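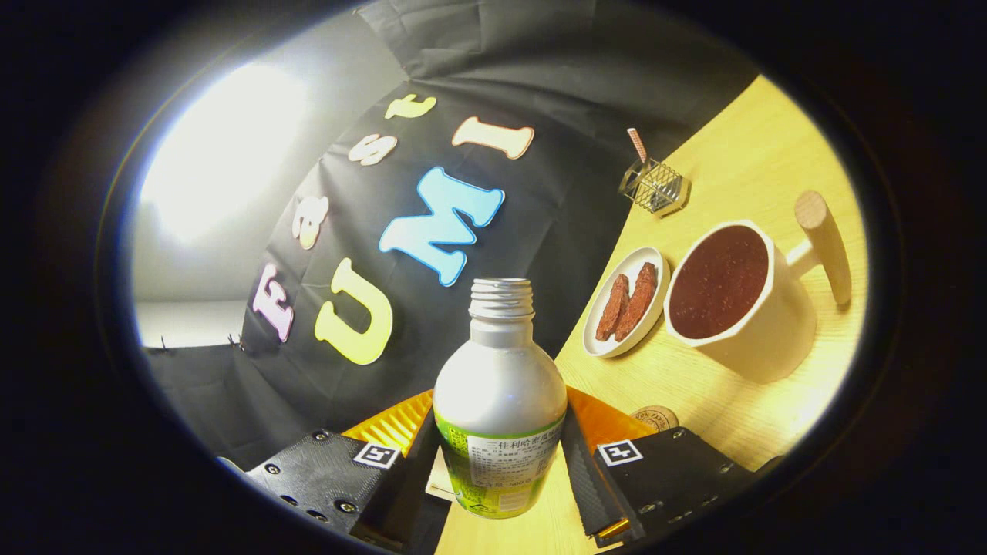 January 2, 2024
By the Janside Reuse Bench

Cleaning and de-labelling threaded aluminium drink bottles for dry storage

These instructions cover single-serve aluminium drink bottles with a threaded neck and a separate screw cap. The bottles are light, opaque and resistant to cracking, and are suited to storing seed, dry sand, glass beads and similar free-flowing material. They are not covered here as food or drink containers. The lining is made for one filling, and repeated washing will shorten its life.

The method was written for the mixed lot collected at the Plirnville depot up to November. That lot came to 261 bottles, of which 233 were kept. The rest had dents at the shoulder or damaged threads.

What you need

- Washing-up liquid, plain
- Narrow bottle brush with nylon bristles
- Old toothbrush
- Bucket or tub deep enough to cover the label
- Plastic scraper or an expired bank card
- Eucalyptus oil or isopropyl alcohol
- Bicarbonate of soda
- Cotton cloths
- Drying rack with upright pegs
- Kitchen scale that reads in grams
- Caps, if you have them

Do not use caustic soda, oven cleaner, dishwasher tablets or bleach. All four attack aluminium. Steel wool and scouring pads will mark the outside, and inside they will cut through the lining.

Checking the neck

Look at the threads first, under a strong light held to one side. Low-angle light shows nicks that are hard to see straight on. Run a fingertip around the rim with light pressure. The rim should be smooth and rolled. Stop if you feel a sharp spot and put that bottle in scrap metal.

A bottle that arrives without its cap can still be used. Keep uncapped bottles in their own tray until a cap has been tested on them. Caps from different bottlers may look the same and still fail to seat. The cap should go down by hand, without force, and stop square to the neck. A cap that rides up on one side is either cross-threaded or the wrong pitch. Back it off and try once more. If it rides up again, try a different cap.

Small dents low on the body do no harm. A dent at the shoulder is a reason to reject, as the lining there tends to craze.

Rinsing

Rinse with lukewarm water as soon as the bottle comes in. Fruit drinks and milk drinks leave a film that sets hard if left. Fill to one-third, cover the neck with a palm, shake, and empty. Repeat until the water runs clear.

Add a few drops of washing-up liquid and refill halfway. Work the brush up and down without twisting it hard against the shoulder. Clean the thread separately with the toothbrush, following the spiral. Sugar collects in the root of the thread and will glue a cap in place later.

For smells, put in a teaspoon of bicarbonate of soda, fill with lukewarm water and leave for an hour. Do not leave it overnight. Bicarbonate is mildly alkaline and can dull bare metal wherever the lining has worn. Rinse twice.

Reading the label before it goes

Copy down anything you want to keep before soaking. For the dry-goods store this means the stated volume and nothing else. Labels in a language you don't read can be photographed and sorted out later, or the volume can be measured instead. Weigh the bottle empty, fill it to the base of the thread with water, weigh it again, and take the first figure from the second. One gram of water is one millilitre, near enough for this purpose. A bottle that went from 2 grams below its batch mate to level with it when full simply has a thinner wall, and both can go in the same size class.

Removing the label

There are three common types.

1. Shrink sleeve. A plastic film wrapped right around the body with no adhesive, or with one glued seam. Find the seam, lift it with the plastic scraper and peel. Do not cut downward with a knife. The blade will score the wall.

2. Glued wrap. Paper or film held by adhesive. Soak in warm water with washing-up liquid until a corner lifts. Peel slowly and keep the angle low. Film labels leave most of the adhesive behind.

3. Direct print. The design is printed on the metal and will not soak off. Leave it alone. Solvents strong enough to strip it are not worth the trouble, and a storage label can be stuck over the top.

If you are unsure which type you have, press a thumbnail against the edge of the coloured area. A sleeve or wrap has a step you can feel. Direct print has almost none.

Clearing adhesive

Dry the outside first. Put eucalyptus oil on a cloth, lay it over the residue for a few minutes, then wipe in one direction. Circular rubbing spreads the adhesive and picks up lint. Finish with washing-up liquid and water to take off the oil. Isopropyl alcohol works faster on some film adhesives but should be used outdoors or beside an open window, away from flames.

Drying

Stand the bottles neck down on the pegs, with the rims clear of the surface so air can get in. Two days is enough in a dry room. In humid weather allow four. Do not use an oven. The lining softens well before the metal is affected, and you will not see it happen.

Check with a strip of tissue pushed in on a skewer. It should come out dry and clean. Moisture left inside will spoil seed and cake sand.

Marking and filling

Put the new label on the lower half of the body, below the shoulder curve - paper labels lift at the curve. Write the contents, the size class and the fill date in pencil or paint marker. Ballpoint fades.

Fill through a dry funnel. Tap the base on a folded cloth to settle the contents, then wipe the thread before fitting the cap. Grit on the thread is the usual cause of a stuck cap.

Of the bottles kept from Plirnville, 175 have gone to Todcombe for the seed shelves. The others remain in uncapped trays until the next box of caps has been test fitted.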